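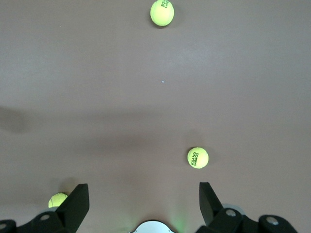

Tennis balls on the table at the Dreketti open day, with the gripper open.

Tips for a home workshop, picked up at a robot demonstration

The Dreketti workshop in Villdale opens its doors every March. Geum-ok Hwang ran the arm this year and Aminu Okafor took questions. Most of what they do to keep a bench in order works at home too.

Use a matte top. Glossy paint throws glare back at you and hides small screws. Two thin coats of flat paint, sanded lightly between, are enough. Let the second coat cure for 8 days before you clamp anything to it.

Check your light. Set a tennis ball on the bench and look at the shadow. If it is hard and dark, move the lamp higher or add a second one on the other side.

Wipe before you start. Specks show up well on a plain surface, so get them with a barely damp cloth. Paper towels leave lint.

Leave space between parts. Okafor said most dropped pieces are knocked by the hand reaching for the one behind. Put the item you need first closest to you.

Practice a new grabber or pair of tongs on tennis balls. They have some give and the felt is easy to hold. Move on to jars later.

Keep tennis balls out of the sun and away from solvents. Cut one in half to make a pad for opening tight lids.

Doors opened at 10 a.m. and the arm ran until noon. Parking is behind the building.

We use cookies to remember your settings. By continuing to browse this site you accept their use. Accept | Manage preferences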